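Bendia: A Scripted Task Layer for a Low-Cost Arm
Project Report, Software Track

Femke Van der Linden, Musyoka Lyimo, Tudor Manole
Advisor: Nimal Sheikh

17 shares 2 comments

1. Purpose

The Bendia project set out to replace the single control script used by last year's group with separate modules for perception, planning and motion. The test task was the handling of empty plastic bottles with an open box. Transparent objects were chosen because the earlier color-based detector performed poorly on them.

2. Perception

The detector was retrained on 400 labeled images. It reports a bounding region and the direction of the neck for each bottle. Labels were drawn by hand, and any bottle without a visible neck was left out of the set. The red ring on the neck proved to be a useful feature, as the clear body often takes on the color of whatever lies behind it.

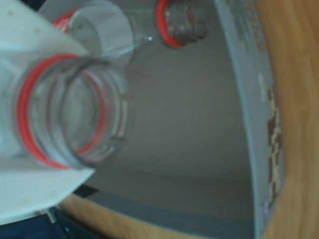 Figure 1. Bottle held between the gripper fingers over the box, with a second bottle inside.

3. Planning

The planner, named Trillitz, receives the detector output and selects a grasp across the bottle. Each path is checked against a simple model of the table and the box walls. Paths that bring a finger too close to a wall are rejected -- the margin is set in a configuration file and may be changed without restarting the arm.

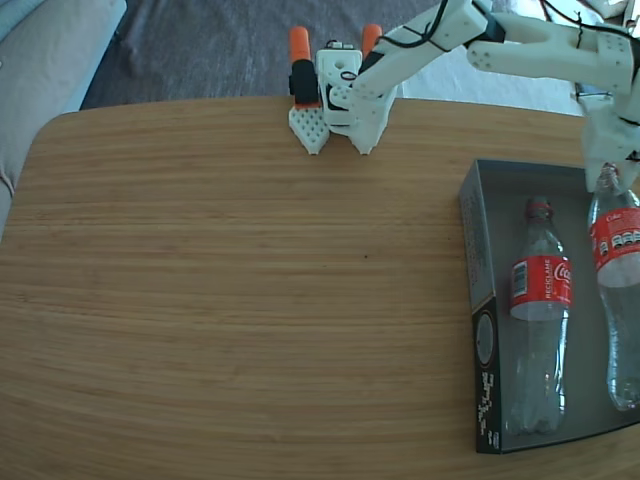
Motion commands are sent at 30 Hz. A command that arrives late is dropped, and the arm holds its last position until the next valid one. Rodrigo Rocha wrote the logging tool, which stores joint positions and detector output under a shared clock.

4. Remaining Work

Neck direction is still unreliable when two bottles lie close together. The group recommends adding a tracking step between frames and moving the box model out of the planner code. Both items have been entered in the issue list for the January group.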